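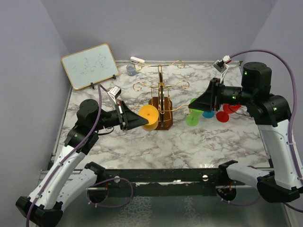 How to Get Tea and Coffee Stains Out of Mugs

Brown rings build up slowly, and dish soap alone won't shift them once they have set. The method below uses baking soda and hot water. It works on plain glazed mugs and most enamel ones. Don't use it on anything with gold or silver trim.

What you need

Baking soda
A soft sponge or an old toothbrush
White vinegar (only for hard water marks)
A kettle

Steps

1. Rinse the mug and pour out the water, leaving the inside damp.

2. Put 2 teaspoons of baking soda in the bottom and add a few drops of water to make a thick paste.

3. Rub the paste around the inside with the sponge. Use the toothbrush for the corner where the wall meets the base, and for the spot under the handle.

4. Leave it for 4 minutes, then rinse.

5. If a ring is still there, add another 2 teaspoons of baking soda and fill the mug with hot water. A large mug takes 500 ml. Let it stand overnight and wipe it out in the morning.

6. Wash with dish soap as usual and dry with a clean towel.

Hard water marks

A chalky white film is limescale – baking soda won't do much for it. Warm a little vinegar, swirl it around the mug and leave it until the film wipes off. Rinse twice or your next cup will taste of it.

Drying and storing

Dry mugs fully before you hang or stack them. Water caught around the handle leaves drip marks, and on a wooden stand it will stain the base over time. If you stack, go no more than two high and put a paper towel between them.

Ivana Yáñez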